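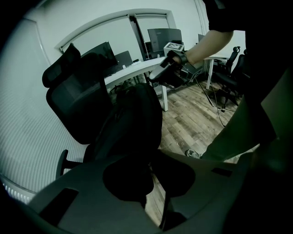
THE WHITE OFFICE
January
By Morenike Tijani

The office at Brekia is ready to use again after the winter tidying. This page is for those of you who work at the other site and asked how the room looks now. We kept the furniture simple.

Chair: black mesh, with armrests and a tall padded headrest. The headrest tilts, so set it to suit yourself.

Desk: white, across the middle of the room. Please clear it when you leave.

Walls and heating: white ribbed paneling on one side with the radiator at the low end. Leave the radiator uncovered.

Floor: wood. Lift the chair if you move it to another room.

Room bookings go to Nabil Hourani, extension 25.

Contact | Copyright Brekia | Back to top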